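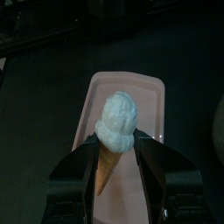
How do you measure overrun on a small batch freezer without lab equipment?

Weigh a level cup of liquid mix, weigh the same cup filled level with frozen product straight off the draw, subtract the second weight from the first, divide by the second weight and multiply by one hundred.

Thread: Overrun drifting upward during the draw
Section: Frozen dessert production / Process

coldplate_dan
Mar 22, 2023

Small shop in Prikcombe, one Plusau batch freezer, horizontal barrel, single speed dasher. Dairy base, aged overnight. Stabilizer is Tronine at the supplier's stated dose.

Using the method above, my cup of mix weighs 666 g net. First product off the gate weighs 400 g net in the same cup, so 66.5 percent overrun. Last product out of the barrel weighs 300 g, so 122 percent. Same batch, same cup, same scale.

Customers get a dense scoop from the first tub and something close to foam from the last. The last tub also melts into a froth that holds its shape long after the serum has drained out.

Freeze time is 8 minutes to the point where I open the gate. I have tried opening earlier and it comes out too soft to hold an edge. What should I be changing?

Daniyal Bugti

---

scrapedsurface

How long does the draw itself take, and is the refrigeration on or off while you draw?

---

coldplate_dan

Refrigeration off, dasher on. The draw time varies. If I am working alone it is slow, as I have to change tubs and smooth the tops.

---

scrapedsurface

Then you are whipping the remainder for the whole of that time. As the barrel empties, the dasher has the same swept volume with less product and more air in it. Every minute the gate is closed for a tub change, the remaining product takes on more air. A horizontal barrel with the dasher running is a mixer whether or not the compressor is on.

Line up all the tubs before you open the gate. Draw without stopping. Smooth the tops afterward.

---

mac_suibhne_j

I agree with the tub change point and disagree with the rest. Rising overrun during the draw is normal on this type of machine, but a gap this wide is not explained by draw time alone. I would look at the mix first.

Air incorporation depends on how well the mix holds air, and that comes down to emulsifier, protein and the condition of the fat. If the mix has too much emulsifier, the fat destabilizes early and builds a very stable foam. The slow-draining froth you describe on melting fits that. What is in Tronine besides gums? If it carries mono- and diglycerides and you also use egg yolk, you are dosing emulsifier twice.

Jarlath Mac Suibhne

---

coldplate_dan

The label lists guar, locust bean gum and mono- and diglycerides. And yes, the base has yolk in it. I took the recipe over from the previous owner and never questioned it.

---

scrapedsurface

Possible, but a formula fault would show in the first tub too. His first cup is a normal number for a dairy product on a batch freezer. The mix isn't different at the end of the barrel.

---

mac_suibhne_j

The mix is the same. The shear history isn't. Fat destabilization continues for as long as the dasher turns, so a mix with excess emulsifier can look fine at gate opening and go wrong over the following minutes. Both causes can be present. Change one at a time.

---

gelatiera_nonpro

Question about the measurement itself. When I tried the cup method I got readings all over the place, because stiff product leaves voids at the bottom of the cup. A void reads as overrun. Are you packing the cup or just letting it fall in?

---

coldplate_dan

Letting it fall in, then leveling with a bench scraper.

---

gelatiera_nonpro

Then part of your spread may be voids. Use a wide, straight-sided cup. Fill it in layers, press each layer to the wall with a spatula, tap the base on the counter, level it, wipe the outside, weigh. Do it fast, and chill the cup beforehand so you don't get a melted layer at the wall. Don't press so hard that you knock the air out. Repeat it until two cups from the same tub agree.

---

scrapedsurface

Good point, and I should have asked. The last product is usually softer, though, so voids should be worse in the first cup. That would make the real gap larger, if anything.

---

gelatiera_nonpro

Only if his last product is softer. With the compressor off and a slow draw it should be, but he says it is close to foam. Dry foam bridges across a cup as badly as stiff product does.

---

batchfreezer_bill

Check the charge volume before touching the recipe. These barrels are sensitive to fill. If you underfill, there is a large headspace and the dasher pulls air in from the start. If you overfill, there is no room for expansion, the early product comes out dense, and only when the level falls does the rest start whipping. That second case matches your numbers. What is the rated charge, and what are you putting in?

---

coldplate_dan

I am at the maximum line in the manual. Maybe a little over on busy days, as I hate running a second batch for one tub.

---

batchfreezer_bill

That is your first change. Go down to the middle of the rated range. Expect a shorter freeze time with the smaller charge, so go by the consistency at the gate and not by the clock. If you hold it to 8 minutes out of habit you will overwork it.

---

mac_suibhne_j

Seconded on the charge. I still want to see the yolk or the emulsifier come out of that formula.

---

hardening_room

Nobody has mentioned blade condition. Worn scraper blades leave a frozen film on the barrel wall. The film insulates, the freeze takes longer, and a longer freeze means more whipping at a temperature where the mix accepts air readily. Pull the dasher, look at the edges, and check for play at the rear seal while you have it out. A rear seal that is letting go will also show as mix in the drip tray.

---

coldplate_dan

Blades are original as far as I know. No mix in the drip tray. I have spares on the shelf that came with the machine.

---

hardening_room

Fit them. They are a wear part. Put them in the right way around, beveled edge as drawn in the manual. Fitted backward they ride over the ice.

---

coldplate_dan

Update. I made the changes one at a time as advised.

New blades first. Freeze time came down and the texture is smoother, but the gap between first and last tub was still there.

Charge next, down to the middle of the range, with all tubs lined up and no stops in the draw. This made the largest difference. The first tub is slightly lighter than before and the last is a good deal heavier. I also went over to the packed cup method, so the old and new figures can't be compared directly. I reran one overfilled batch with the packed cup to be sure, and the old gap was still mostly there.

I have not changed the formula yet. The melt froth is reduced but not gone.

---

mac_suibhne_j

Make a small batch without yolk, same total solids, and put a scoop from each on a wire mesh at room temperature. Compare what stays on the mesh. Replace the yolk solids with milk solids or the body will suffer, and keep an eye on lactose if you go that route, or you will be back here in August asking about sandy texture.

---

scrapedsurface

I would leave the yolk in and buy a gum blend with no emulsifier. Yolk gives flavor that customers have already paid for.

---

mac_suibhne_j

Either one works. Keeping both is the problem.

---

gelatiera_nonpro

Slightly off topic, but how are you hardening the tubs? If they go into a slow cabinet, the high overrun ones will shrink away from the walls and you'll blame the freezer for it.

---

coldplate_dan

A Romaniuk upright with a fan. Tubs go in with space between them and lids off until the surface sets. No shrinkage so far. I'll order the plain gum blend and run the mesh test against the current base.

---

hardening_room

Put the lids on sooner. With the fan running you are drying the surface, and that skin shows up in the first scoop.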